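Workroom and Common Area Inspection - Bench Level
Site: Heltance, second floor
Inspected by: Hatsue Nomura
Accompanied by: Cillian Doherty
Period: February round, started 8.40 am
Previous round: Gobnait Gilmartin

Marking: S = satisfactory, A = action needed, N = not applicable on this floor. Comments follow the item they belong to. Items carried over from the previous round are marked (c/o).

1. Access and floors

1.1 Aisles between benches clear to full width - S
1.2 Floor covering flat, no lifted edges - A
Lifted seam by the stores door, length of a hand. Taped at present. Tape has been renewed twice and is lifting again. Needs bonding. Passed to Cathal Dunne.
1.3 Entrance mat lies flat, door clears it - S
1.4 Nothing stored under the stairs (c/o) - S
Two Preltix cartons noted last time have gone.
1.5 Fire door closes fully from any position - A
Closes from wide open. Stops short when released from half open. Closer to be adjusted.

2. Lighting

2.1 All fittings working - S
2.2 Light level at bench height, 500 lux minimum - S
Lowest reading 700, at the bench nearest the stores. No task lamps needed.
2.3 Glare - S
Some reflection from bench tops when seated. One user has asked for a blind. Suggest turning the bench first and reviewing at the next round.
2.4 Emergency lighting test recorded - S

3. Electrical

3.1 Leads free of damage - S
3.2 Portable items within test date - A
133 items on the register for this floor, 4 out of date. All are Plaller chargers, kept together in one drawer. Drawer labelled "do not use" until tested.
3.3 No extension leads plugged into extension leads - S
3.4 Sockets secure to wall or trunking - S
Trunking lid missing behind the printer at the last round, now refitted. Asset number on the printer reads 3,232 and the register has it under the old room. Register to be corrected.

4. Storage and lifting

4.1 Heavy items between knee and shoulder height - A
Paper boxes on the top shelf again. Moved down during the inspection by C. Doherty. Marked A all the same, as it was found that way.
4.2 Racking free of dents, feet fixed - S
4.3 Step stool available, rubber feet intact - S
4.4 Shelf load notices legible - S
The notice on the end bay has faded but can be read at arm's length.

5. First aid and welfare

5.1 First aid box stocked and in date - A
Eyewash in date. Small plasters used up. Reorder from Ojo with the usual stock.
5.2 First aider list current - A
Still shows Gobnait Gilmartin's old extension.
5.3 Drinking water labelled - S
5.4 Kettle and fridge clean - S
Fridge seal has a split at the bottom corner. Holding temperature. Keep under review.

6. Work surfaces

6.1 Tops level, no rocking - S
6.2 Edges and rails free of burrs or splinters - S
6.3 Surfaces clear of tools not in use - S
6.4 Surfaces cleaned with the product on the approved list - A
An unlabelled spray bottle was found on the window sill. Contents not known. Removed. Kieran Ní Mhurchú to remind all users that decanted products need a label, including when they are only going to be used up the same morning.

Actions and dates

Floor seam (1.2): C. Dunne, before the next round. Cones to stay out until then.
Door closer (1.5): C. Dunne, this week.
Chargers (3.2): H. Nomura to book testing. Any charger that fails is to be scrapped and struck off the register.
Printer register entry (3.4): H. Nomura.
Paper boxes (4.1): C. Doherty to put a label on the top shelf, light items only.
Plasters and first aider list (5.1, 5.2): G. Gilmartin.
Unlabelled bottle (6.4): K. Ní Mhurchú.

7. Food and sweets on benches

7.1 Open food kept off work surfaces - S
7.2 Shared sweets wrapped and held in a container - A
Comment on 7.2: the rule agreed for this floor is that shared sweets are allowed if they are individually wrapped and kept in a bowl, and that loose sweets are put back or cleared before work starts. Wrapping is satisfactory. Containment is the point marked down - the stainless steel bowl on the dark grey top is empty and the wrapped sweets are lying on the surface around it. A steel bowl is acceptable under the rule and need not be replaced. Sweets to go into the bowl, and the bowl to be moved to the tea point when the bench is in use. Recheck at the next round, C. Doherty.

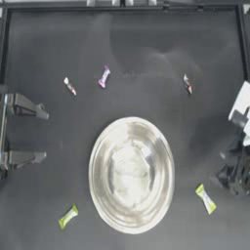
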